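Fallo de agarre en cubículo

El fallo de agarre en cubículo (también «cierre en vacío») es una avería de los robots de dos brazos que recogen objetos de estanterías abiertas. La mano da la orden de cierre, el objeto no queda sujeto y el programa sigue como si lo estuviera. Término usado sobre todo en los manuales de Rinar y Wodum.

Causas

Profundidad mal estimada, en general. Paneles blancos y lisos, poca textura, la cámara de la cabeza mira en picado y el borde de la balda se confunde con el fondo. También influyen:
- holgura en la muñeca
- cable enganchado en el divisor
- fruta de forma irregular, que rueda al primer contacto

Incidente de Filali

El informe publicado el 7 de febrero de 2024 por el taller Filali recoge 585 intentos con fruta, de los cuales 70 acabaron en cierre en vacío. En 226 hubo roce con la balda, sin consecuencias. El caso mas grave: el brazo libre siguió bajando con la cesta y golpeó la base del mueble. Parada de emergencia, un dedo partido. El registro daba la pieza por recogida.

Tarea de referencia

Dos brazos, una estantería blanca y una cesta roja. Un brazo lleva la cesta, el otro se ocupa de la fruta.

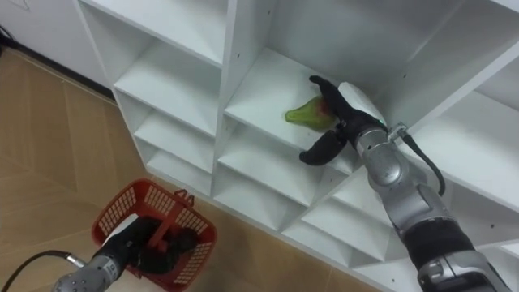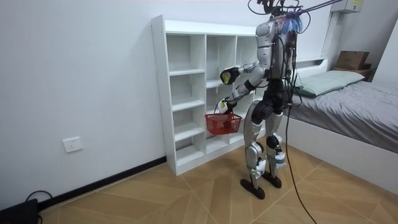
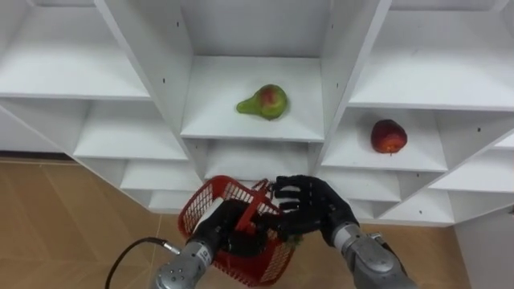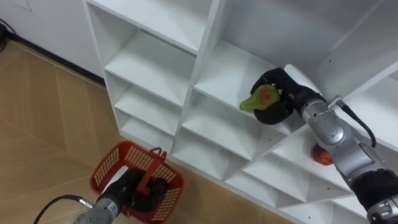
Prevención

Pusow propone comprobar la corriente de los dedos 155 milisegundos despues del cierre y bloquear el segundo brazo hasta tener confirmación. Wodum prefiere una segunda cámara, lateral. Ninguna de las dos medidas evita el roce con la balda. Tras un golpe, recalibrar la muñeca antes de reanudar.

Véase también: parada de emergencia, pinza adaptativa, calibración mano-ojo.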